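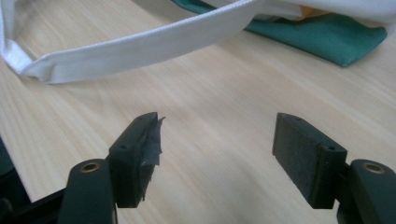
Dull patches on a pale wood tabletop - oil, wax or leave it alone?

Posted in Furniture Care, 25 December 2025

Hi all! I finally have the table I've wanted for years and I'm a little obsessed with it. It's a light blond wood top with really fine straight grain, bought secondhand through Prenditz, and the seller thought it had been oiled at some point but couldn't tell me with what. No paperwork, no label underneath.

The color is exactly right. My trouble is that a few spots near one end look duller than the rest when the light comes in low, and they feel slightly rough if I run my palm across the grain. Not with it, only across. We eat there twice a day and I do my sewing on it in the evenings, so it gets used hard.

I love how pale it is and I'm scared of turning it orange. Do I sand the whole top, just the rough spots, or skip sanding and put wax on? I have a can of clear hard wax that came with the table (Dranar, matte) and some old sandpaper in the garage. Happy to give up a weekend for it in January.

Pridalness

Oh, I love a pale top like this! Please don't start with the whole thing. Find out what's on it first. Put a few drops of water on a dull spot and a few on a good spot, and watch them for 20 minutes. If the water beads up on the good spot and sinks in on the dull one, the finish has worn thin there and you can fix it without touching the rest.

Wipe it all down with a barely damp cloth and a drop of dish soap, then let it dry overnight. A lot of "rough" is old cleaner and crumbs of wax. If it still feels rough the next day, go over those spots by hand with a fine pad, always along the grain, very light pressure. Vacuum, wipe, done.

For the color question, test your wax on the underside first! Leave it a couple of days before you judge it. Anything called "natural" or "clear" can still warm up a blond wood quite a bit, and some brands sell a version with a touch of white in it for exactly this reason. I used one of those on my own desk and it's as pale as the day I got it.

Thin coats. Thinner than you think, then buff off everything that will come off.

Echeverri

just sand it. 100 then finer, whole top, takes an afternoon. I did mine and it came out great

tabletop_fan26

Please go easy with 100 if you don't know whether it's solid or veneer! Look at the end of the top: if the grain lines carry on over the edge and you can see end grain, it's probably solid. If there's a thin strip glued along there, stay with the fine pad.

Everything Pridalness wrote is how I'd go too. One more thing from me, lay any waxy rags out flat outdoors to dry before you throw them away, some of those products heat up when the cloth is balled up. And put a cloth under the sewing machine, the little feet can mark a fresh finish for the first couple of weeks. Enjoy the table, pale wood in winter light is the best!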